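4. Wrist-view data for close two-arm work

4.1 Task and set-up

The tests in this section deal with one narrow problem: how well a policy trained on wrist-camera views copes when the two grippers work close together. In Section 3 we kept the arms at least a hand's width apart, and the wrist cameras mostly saw the table and the goods on it. Once the grippers come closer, each camera sees a good deal of the other arm. The view is then full of dark parts that move for reasons the policy has to learn, and the items to be picked may be partly or fully hidden.

We used the Lunen bench described in Section 3.1, with the same two arms and the same parallel grippers. Each arm carries one small camera at the wrist, fixed so that the tips of its own fingers stay in view at the bottom. No overhead camera was used for training or for running the policies. The camera mounts were not moved between the two series of tests, and the lighting was left as it was in the room.

The work was split into short episodes. In each one, the operator brought the two grippers together over the table, passed an item from one to the other or steadied it with one while the other took hold, and then drew the arms apart. Items were small household goods, some loose on the table and some kept in a container at the side. The operator was free to choose the order. We asked only that both grippers be brought close to each other at least once in every episode.

4.2 Collecting and sorting the data

All episodes were recorded by two operators, Lilibeth Dalisay and Wilfredo Ambrosio, who both had earlier practice with the hand controllers. We collected 499 episodes. Of these, 380 were used for training and the rest were kept back for checking. The split was made by episode, so that no two pictures from the same episode could end up on both sides. The last change to the split was made on 7/15/21, and all results below use that version.

Every camera picture was given one of three labels by hand. "Clear" means that no part of the other arm is in view. "Partial" means that the other arm is in view but the area just past the camera's own fingertips can still be seen. "Crowded" means that the other gripper is next to or over that area. We first tried to work out these labels from the joint readings alone, but the results did not agree well with what a person would say on looking at the pictures. Small changes in the angle of the wrist made a large difference to what was hidden, and the joint readings were not fine enough to catch this.

Figure 2 shows a view that was labelled crowded. The other gripper comes in from the top with its long fingers pointing down and to the left, and its arm, badly blurred, covers most of the upper right. The camera's own fingers are closed to a thin gap at the tips. Part of a red object can be made out between the parts of the mechanism, but there is too little of it to judge its shape.
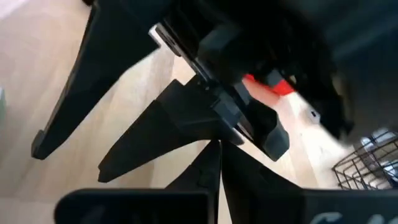
Figure 2. Wrist-camera view labelled "crowded". The camera's own fingertips are at bottom centre, directly below the base of one finger of the other gripper.

Views of this kind are hard for two reasons. The first is plain loss of sight. With the arm of the other robot across the table, most of the working area on that side is missing from the picture, and the policy must rely on the other camera or on what it saw a moment before. The second is that the two grippers look alike. Both are black, and when their fingers are near each other a network that has been trained mainly on clear views may treat the tips of the wrong gripper as its own. We saw this fault often in early trials, where the arm made small side steps as if to correct for a finger that did not belong to it.

4.3 Methods compared

We compared three ways of training. They share the same network, the same number of training steps and the same picture size.

The plain method uses all the training episodes as they were recorded. Clear views are by far the most common, so the network sees them most often.

The balanced method uses the same episodes but draws pictures so that the three labels appear equally often. Nothing else is changed. This is the cheapest method to try where labels are already at hand, and we expected it to account for most of the gain.

The masked method, which we call Plellska in the tables, adds a second output to the network. This output marks which parts of the picture belong to the camera's own gripper and which belong to the other arm. The marks used in training come from a simple model of the two arms placed over the picture by means of the joint readings. They are not exact. At the edges of blurred parts they can be well off, and in crowded views the outline of the other arm is often too tight. We did not correct them by hand. The second output is used in training only and is left out when the policy is run, so it does not slow the arms down.

4.4 Test procedure

Each method was given 300 trials on the bench, using the same start positions for all three. The start positions were drawn up beforehand by a person who did not run the trials. A trial counted as a success if the item was held by the receiving gripper and lifted clear of the table. It counted as a failure if the item was dropped, if the grippers touched hard enough to set off the safety stop, or if the time limit was reached.

The order of the methods was mixed, and the person at the stop button was not told which one was running. Trials in which the bench itself was at fault, such as a lost camera signal, were run again from the same start.

4.5 Results

Balancing the labels helped in crowded views and made no clear difference elsewhere. The arms came together with less hesitation, and time-outs became less common. It did little about touches between the grippers. Looking through the recordings, we found that the policy trained with the balanced method still made the side steps described above, though it made them later in the approach.

The masked method gave fewer touches than either of the others. The side steps did not go away, but they were smaller, and in most cases the arm recovered without setting off the stop. Drops were as common as with the balanced method. We take this to mean that the second output helps the network to tell the two grippers apart and does not help it to judge the grip, where very little of the item can be seen by either camera.

Items kept in a container at the side gave more trouble than loose ones under all three methods. The reach into the container often put one arm across the view of the other camera, and the approach that followed then started from a crowded view. We did not plan for this and did not record enough of these trials to treat them as a separate group.

We also tried the masked method on the second bench, Zesara, where the table is lower and the cameras sit closer to the fingers. No new training was done. Results there were worse for all three methods, and their order stayed the same. These trials were carried out in April, before the final split was fixed, and are left out of the main table for that reason.

4.6 Limits

The labels were made by one person and checked by another on a small share of the pictures. Most of the disagreements were between partial and crowded. A finer scale might be of use, but we found it hard to write down rules for one that two people would follow in the same way.

All the work was done with one type of gripper. Fingers of a different colour on each arm would probably remove part of the problem, and a test of this on the Ashworth bench is planned. We have not looked at whether the gain from the second output would remain in that case.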